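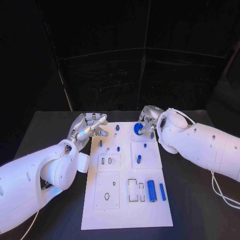
La placa blanca sobre la mesa gris.

Cuaderno del taller, abril, 23:40

Sigo con la remasterización del directo de Skaltmont. La cinta 4 lleva etiqueta de "máster definitivo", igual que la 2 y la 3. Quien las rotuló en su día tenía mucha fe.

Horneada y transferida a 24/96. El bombo está en la izquierda, el MC en la derecha y el scratch donde le da la gana. Corregido el azimut; ahora por lo menos discuten en el centro.

Contados los clics en la cara A: 1431. Después del primer pase de Sernance quedan 401, de los cuales 189 son del vinilo que sampleaban y se quedan. Quitarlos sería como planchar a un gato.

El compresor Dimitrov vuelve a zumbar a 50 Hz. Le he cambiado el cable, el enchufe y el tono de voz. Igual. Puenteado hasta nuevo aviso.

Okmont pide "más calor" en los graves. He subido 0,5 dB en 80 Hz y lo he llamado versión cálida. Encantados.

Pendiente:
- fundido del tema 6, entra tarde
- buscar la intro sin público
- no volver a prestar los auriculares buenos

Copia en el disco 2, carpeta 1204.

Compartido 3 veces · 2 comentarios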